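Search this guide

Section 4: Setting up the shared table

Okay, desks are done, so now we get to my favorite part of the whole room! The shared table is the square white one, the Loltico, and it's the spot where people drop down for ten minutes with a book or a form to fill in. If you followed Section 3 you already have your floor clear on at least one side. If you skipped ahead (I would have too), go back and do steps 1 to 6 first, or you'll be dragging a table over extension cords.

What you need

– the table, legs already on
– two rolling chairs with their casters fitted
– the small open box from the accessories carton
– felt pads, one per leg
– a soft cloth

Steps

1. Flip the table onto a blanket and press a felt pad onto the bottom of each leg. Hold each one down while you count to 30. The glue is slow and I have lost more pads than I'd like to admit by rushing.

2. Turn it back over with a second person. It's light enough to do alone, but the legs catch on everything.

3. Set the table on the wood floor so its edges run the same way as the planks. You'll notice a crooked table every single time you walk in, trust me.

4. Measure from the tabletop edge to the nearest wall. I like 153 cm on the side where a chair goes, so somebody can roll back and stand up without bumping anything. In the Dodton room I squeezed it and regretted it by lunchtime.

5. Roll in the chairs. Put one on each side, facing in. The one you don't expect to be used much can go partly under the top, and the other can stay pulled out and ready.

NOTE: Check the armrest height before you push a chair in. On the Drasitz chairs the arms stop just short of clearing the tabletop at their highest setting, and they'll scuff the edge. Drop them two clicks.

6. Wipe the top down and put the box near the middle. Leave it open. Whatever is being passed around that week lives in there – a book, the sign-in cards, the spare key tags – and people will put things back if they can see where things go.
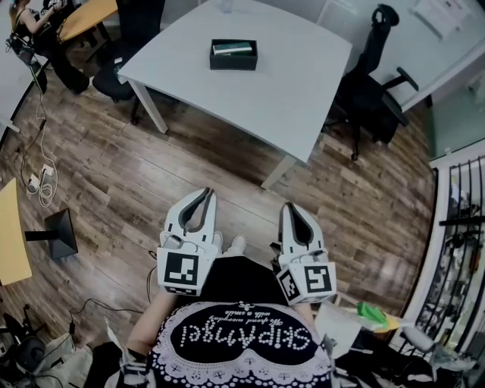 Fig. 4. Shared table with one chair out and one partly tucked in. Book in the box.

7. Sit down in each chair and reach for the box. If you have to get up to reach it, slide it over a bit.

8. Now do the cables. Any desk near the table will have a power strip on the floor, and the extra cable should be coiled up next to it, well back from where the casters roll. Look for the thin black ones especially. They vanish against a dark chair base and that's how you get a chair running over a monitor cable.

CAUTION: Don't run a power cable under the table, even just for an afternoon! If somebody needs to charge a laptop there, move the laptop to a desk.

CAUTION: Drinks are fine on the shared table, but keep them out at the far edge, away from the box. I had one soggy copy of the Vilela handbook in April and I don't want another.

Keeping it tidy

Bags are going to pile up in a corner by the desks, they just are. I gave up fighting it and picked one corner for them, and as long as the pile stays off the route between the door and the table I leave it alone. Once a week I empty the box, wipe it out, and put back only what's current. The book usually stays.

If the table starts to rock, check the felt pads before you blame the floor. Spare pads are part no. 1219 and come on a sheet of 19, which will last you a good long while.

For the glass panel and the white wall paint, go to Section 5.

Questions about this guide? Write to the Dodton room desk | © Dodton Workrooms | Last updated 24 May 2020 | Back to top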